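Writing to your MP from the kitchen table: a few household tips

I have been writing letters to people in power for longer than I care to add up, mostly about press freedom and people locked up for what they published, and nearly all of them have been written in my kitchen between the washing up and the school run. My neighbour Anqi Zeng asked me in March how I keep on top of it all, so I wrote her a note, and the note grew (as my notes do!) into this page.

Give it a drawer

Campaign papers breed. Mine used to live on top of the fridge with the takeaway menus, and I once sent a minister a letter with a ring of gravy on the back. Now everything goes in the second drawer down: paper, envelopes, stamps, a pen that works. If you can't spare a drawer, a shoebox will do very well.

Keep it to one side of paper

Say who you are, where you live and what you want done. Put your full address and postcode at the top, as an MP's office will usually want to know you are a constituent before it replies. I aim for 154 words, which was the length of the best letter I ever had an answer to, and I have stuck to it out of superstition.

Use your own words

Ready-made letters are better than silence, but an office can spot a stack of them a mile off. Change the opening at the very least. Nesrin Ağca, who got me into all this, always starts with something from her own week – a headline that bothered her, or a talk at the library – and she does get proper replies.

Clear the table first

Wipe it down, dry it with a clean tea towel and give it a few minutes before any paper goes near it. Shopping can wait at the far end if it's only tins and packets, but do get the frozen things away or you'll be up and down all evening. 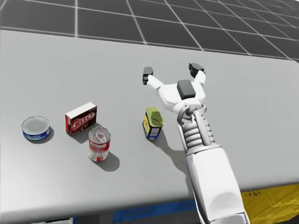
Keep a copy and a date

I photograph each letter on my phone and write the date on the kitchen calendar in green. If I've heard nothing after 60 days I send a short, polite reminder with a copy of the first one tucked in. Being cross on paper is a great comfort, I know, but save that draft for the recycling and post the civil one.

Sharing the job

Two of you at the table is much nicer than one. One reads aloud while the other listens for anything muddled, and then you swap over and put the kettle on.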